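Tuning a two-arm tidy-up planner without believing the demo

Updated 29 June 2022

Most write-ups of litter picking stop at the detector. Ours got good quickly and the runs still went badly, so I no longer trust a detection score on its own. What follows is how we set up the Satari planner on the Clendelport bedroom task. It assumes you have the arms calibrated and a policy that can close a gripper on something.

Step 1. Give each arm one job

Let the left gripper own the bin and the right gripper own the litter. The left clamps the rim and holds, and the planner may not release it while the right arm is carrying. The vendor notes for Hajji suggest swapping roles freely to save time. We tried it over 40 runs and saved very little. Lock the roles in the config and move on.

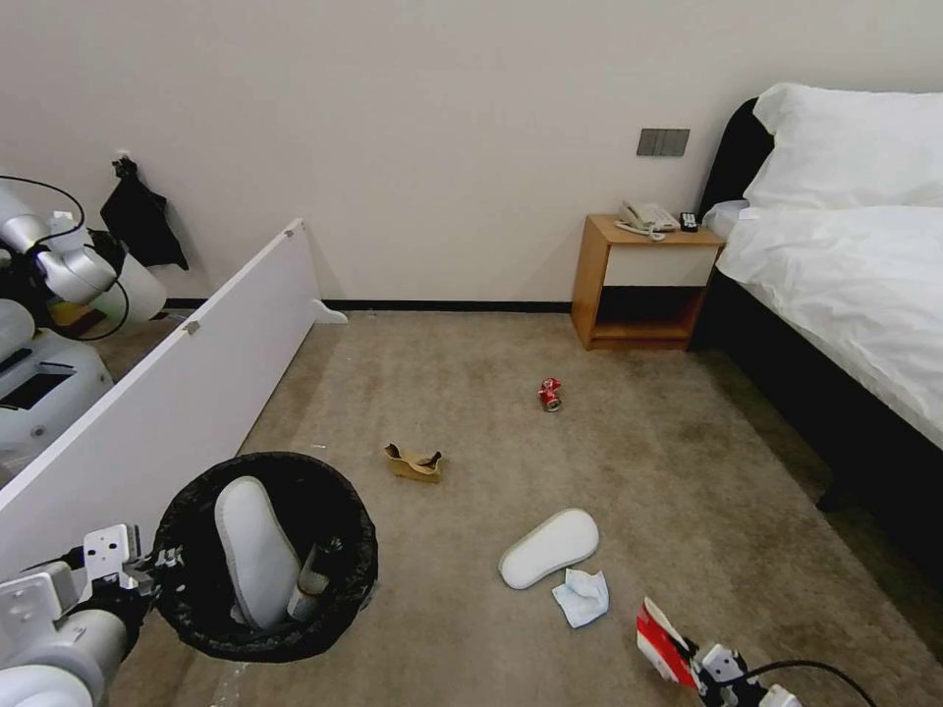
Step 2. Stop treating the bin as a point

The default goal is the centre of the opening. Fine for a tissue, hopeless for anything long. Model the rim as a ring and ask for a release pose where the object's long axis drops inside it. Then add a second check after release: is anything still above the rim plane? An object balanced across the opening has left the gripper, and plenty of success detectors will count that as done. Ours did, for 187 episodes, before I read the logs properly.

If the check fails, queue a nudge or a regrasp before the next pick. Don't let the planner carry on and hope.

Step 3. Order the picks by reach

Nearest first is dull and works. The learned ordering in Lamar looked clever on paper, but I couldn't separate it from plain distance sorting on our logs. Keep the far items, such as a crushed can by the nightstand, for after the base has moved. Re-run detection once it stops, and throw away the old poses.

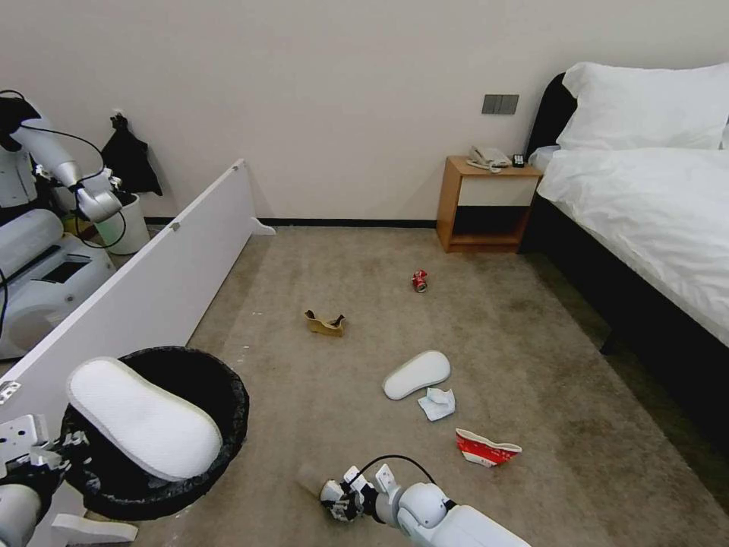 Can I skip the rim check if my detector is good enough?

I wouldn't. The detector tells you what an object is and where it lies, and neither settles whether it has gone in. The check costs one extra depth crop per release.

Step 4. Log the failures by stage

Use separate labels for grasp, carry, release and settle. A single success flag hides everything worth fixing. Next change for us is the settle timeout, some time in July.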